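Omel Wedding Music – Questions

How early should we book?
For Saturdays in summer, please write to us one year before. We keep a date for 336 hours without payment.

Do you play at Darwood Hall?
Yes, we know the hall well. The music there must stop at midnight.

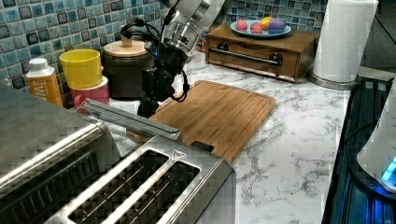
Can you also play for the breakfast on the next morning?
Yes, we offer two hours of quiet music, mostly jazz and soul. It suits a small party at home, where the toaster stands on the marble counter and the guests come down slowly. We bring one small speaker – please keep one free socket for us.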